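Monday evening, February
by Zamfira Ardeleanu

I have been correcting the English of other people for some years now, and it still feels a little strange to write this sentence, because English is my third language. My first is Romanian and my second is German, and when I am tired all three of them sit together at the table and talk at the same time.

This week I finished a long job. It was a doctoral thesis in the field of water management, written by Lok-yiu Peng, who gave me permission to use the name and to tell a little of how we worked. The thesis itself I will leave alone. I understood perhaps half of it. What I want to write about is the abstract, the small text at the very beginning, which took us longer than two of the chapters.

The graduate office allowed 1,000 words for the long version of the abstract. Lok-yiu's first draft had exactly 1,000. I asked if this was an accident and the answer was no, it had been filled up to the line, like a suitcase before a flight. Every chapter had a paragraph. Every paragraph started with "This chapter". I read it in the bus and then I read it again at home, and I could not say what had been found.
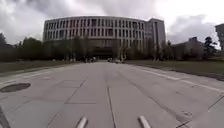

So I did what my own teacher, Emilian Vasiliu, used to do with me. I closed the file and I called. I said, please tell me on the telephone what you discovered, and do not look at the screen. There was a silence, and then came four sentences. They were good sentences. One had a grammar mistake in it and I kept the sentence and repaired the mistake. Those four became the middle of the abstract, and we built outward from there.

I think many people who write in a second language do the same as Lok-yiu did, and I did it also for a long time. We are afraid that a short sentence will look like a poor sentence. In Romanian school I learned that a serious thought needs a serious length. My essays had sentences with three commas before the verb arrived. When I came here, my first supervisor gave me back a page where she had written only the word "who?" beside almost every line. Who decided? Who measured? I had written everything in the passive so that no person was ever responsible for anything.

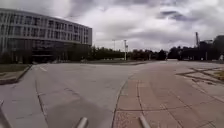

Stestville Writing and Language Support Team

For the readers who found this blog through the team page: I write here for myself, in the evening, and my opinions are my own. The appointments are still made in the usual way, and please do not send me chapters through the comments. It happened twice.

Back to the abstract. The second draft had 635 words, and I was very pleased with it. Then it went to Unnur Bisgaard, who reads with me on the longer jobs and who is much more strict than I am. She sent it back with one question at the top of the page: "Why do I hear about the method before I hear about the problem?"

I was a little offended for one hour. Then I moved the paragraph.

She was right, of course. The problem was standing in the third paragraph like a guest who came to the wrong door. When we put it first, several sentences had no more work to do, and we could take them out without anybody missing them. I do not count this as cutting. Cutting is when you remove something which is good because there is no room, and it hurts. We had to do some of this as well, at the end, with a nice remark about the history of the river that belonged to a different text.

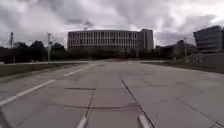
Looking toward the long building, under a gray sky.

There is a thing I would like to say about the small words, because people ask me about them more than about anything else. Articles, prepositions, "in" or "on" or "at". I still check them. I have a notebook, a real one on paper, where I write the ones that I get wrong, and there are more than 40 pages in it now. "Interested in", "different from", "consist of". On one page I have written "discuss about" and crossed it out so strongly that the pen went through. Horațiu Furtună, with whom I shared an office for one winter, told me that a native speaker does not know the rule for most of these and only hears that something is wrong. I believe him, but it did not help me, as I could not hear it. So I write them down.

But I have never seen a thesis come back from the examiners because of a missing "the". They come back because the reader is lost. When I have only one hour with a student, I leave the articles for the end, and some students are disappointed by this. They wanted the red pen. One of them told me politely that he could have this conversation with his cousin. I marked his articles too, in the last ten minutes, and he went away happier, though I am not sure that he went away with a better chapter.

What I do with the one hour is this. I ask the student to read the first page aloud, slowly. Usually they stop by themselves at the place where the sentence is too heavy. I just put a small pencil line there. After the page is finished we go back to the lines, and I ask what they wanted to say, and I write down the answer word by word as they speak it.
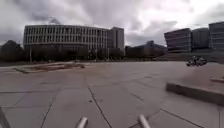 With Lok-yiu we did this for the introduction too, over several mornings, and for the conclusion only once, since by then I was hardly needed. The last version of the conclusion came to me with two pencil lines already in it, made before our meeting, and with both sentences already written again in the margin.

The next job on my desk is a set of grant letters, which I have never done before. Unnur has lent me her folder of old ones, and I will begin with it tomorrow after breakfast.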